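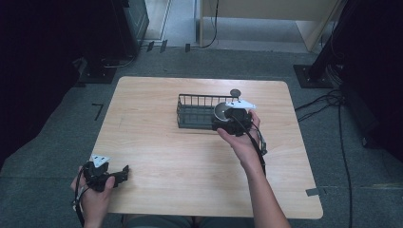

Wire basket as dish rack on a low table, good or bad idea?

nelida_t
Hello everyone. I have a small wooden table, light color, rounded corners, and I want to keep a dark gray wire basket on it for drying cups and small plates. The basket is low and rectangular, with thin bars on the sides and a solid base. My kitchen counter is only 84 cm long and the kettle and the cutting board already take it. The table stands on gray carpet, in the room next to the kitchen. My question is if the water will damage the wood. I rent, so the carpet is also important for me.

Borkham
Don't do it. A solid base holds the water until somebody tips it, and then it goes on the table. I had a rack like this from Estura and after one winter there was a gray ring in the wood that I could not sand out.

pia_mm
I disagree a little. With a solid base the water stays in the basket, so it is better than open wire. Put a folded towel inside and change it every evening. I do this for 3 years and my table is fine.

Borkham
Your table is probably lacquered. Is hers?

nelida_t
I don't know how to check this. The surface is pale and you can see the grain. When I pass the finger it is smooth.

pia_mm
Put one drop of water in a corner where it doesn't show and wait ten minutes. If the drop stays round, there is some finish. If it goes dark under the drop, the wood is drinking it and then Borkham is right.

Godoy
Why dry dishes there at all? Such a basket is much more useful for dry things. Mine has the mail, the remote control, a pair of scissors and the dog's brush. Before, all this was traveling through the whole apartment.

nelida_t
Because I have no other place for the cups, Godoy :)

Godoy
Hooks under the shelf. I paid less than one lunch for mine.

nelida_t
The owner doesn't permit holes. I asked in April.

josefina.arancibia
I come in because I had the same problem with the same type of rented room. Two things that I learned. First, the feet. Look under the basket and see if the metal touches the wood directly. If it does, it scratches each time you pull it, and if the coating is broken underneath it can also leave rust. I glued small felt circles on mine. Second, a tray under it. It must be larger than the basket on all sides, otherwise the drops from the cups fall beside it.

Borkham
Felt gets wet and stays wet. Use the clear rubber dots.

josefina.arancibia
Yes, you are right for a wet basket. Mine holds only bread and fruit, so I didn't think about this. Rubber is better for Nélida.

pia_mm
For the tray, Rondlow has a flat one with a raised edge. Or an old oven tray, it is ugly but it works very well.

quietlodger
The carpet is the bigger risk in my opinion. A table can be oiled again. When I moved out they kept 200 from my deposit for a stain near the window, and it was only from a plant. I would not carry wet cups over carpet several times every day.

nelida_t
This makes me afraid now. The cups I can dry a bit with a cloth before I carry them.

quietlodger
If you dry them with a cloth, then you can put them directly in the cupboard, no?

nelida_t
The cupboard smells closed when I put them in a little humid. They need maybe one hour in the air.

pia_mm
One hour is nothing. Cloth first, then basket with towel, then cupboard. I see no drama.

Borkham
I still say counter. Hang the cutting board or stand it behind the kettle, and the basket goes beside the sink. Measure the short side of the basket, it can stand with the short side to the front.

nelida_t
I measured. If I turn it, it enters, but then the drawer handle touches my arm when I wash. I did also the test with the drop of water, in the back corner. After ten minutes it was still round and there was no mark when I wiped it. So I will try with the rubber dots and the oven tray, and the cutting board I will move anyway. Thank you to all, also to Nélida Troncoso senior, my mother, who reads here and called me to say I should buy a normal dish rack.

Godoy
Your mother is right. Then the basket is free for the mail.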